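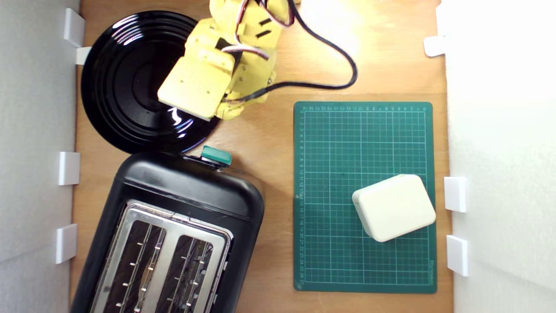
Plate, toaster, green mat. The whole breakfast corner

ok toaster thread. been promising this since Aino Ikonen came over and asked why my toast setup has a craft mat in it. going fast, bread's out already

the board first. light brown wood, nothing fancy. toaster goes down at the front with the slots running the long way, plate right behind it. toast travels maybe a hand's width. that's the system, that's it

plate is the black glossy one with the ridges. shows every fingerprint, every smear of butter. I still reach for it every time. Toivo Honkanen has the same idea in white and his always look clean, annoying

the ridges do catch crumbs tho. tip the plate over the sink BEFORE you rinse or you get paste in the grooves. learned that in February with seeded rye

now the mat. dark green cutting mat, white grid, numbers down the side. bought it for sewing, sewed one cushion. it moved to the kitchen and stayed

I don't cut bread on it. people keep asking. bread gets cut on the counter by the sink. mat is for opening packets, trimming labels, parking the butter knife if there's a paper towel under it

ok one thing it IS good for - slice thickness. 14 mm is my number for the sourdough from Farnilen. hold the slice up against the scale. thicker than that and it wedges, then you're fishing about in there with chopsticks (unplug it first, please, I mean it)

thinner than 11 and it curls. goes from bread to cracker while you're looking for the jam

Farnilen loaf is 600 g btw, lasts me most of the week if no one visits. Saarinen on the corner does a softer one but it tears when you spread on it

crumbs. yes I know 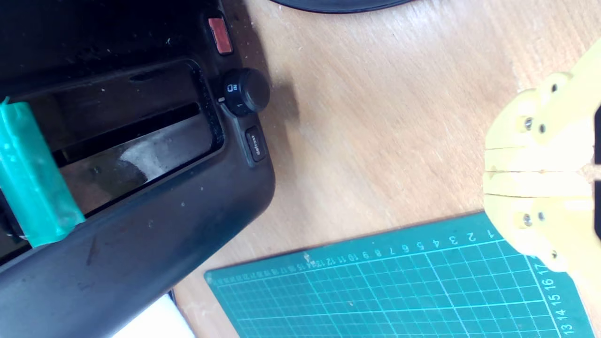
Dial side of the toaster. Look at the top of it

it gets like this so fast. white specks all over the top, grey smudges round the front edge. black plastic hides nothing, whoever said black is practical has never owned a black toaster

my routine when I bother: unplug, let it go totaly cold, dry pastry brush over the top, then the tray, then a barely damp cloth on the outside. no spray. never spray

and brush AWAY from the slot. took me way too long to work that one out, I was just sweeping it all back in

the dial goes up to 6 on mine. 1 is warm bread, basically. I live at 3. Aino goes one higher and scrapes it, which I can't watch

defrost button - use it! I ignored it for ages and just ran frozen slices twice. cold middle, burnt corners, every time. defrost plus my normal number and it's fine. slower but fine

little red-orange one up past the dial is the one I hit when I smell something

table needs a wipe too, there's specks on the wood all round it. doing that after I eat

few replies: yes it's just two slots, no I don't want a four. no I haven't tried bagels in it. the mat came from Flellow, the shop by the bus stop, they had a bigger one but it wouldn't fit next to the toaster

someone asked about jam. Fotlow blackcurrant, the tall jar. ok toast time, will do the crumb tray tomorow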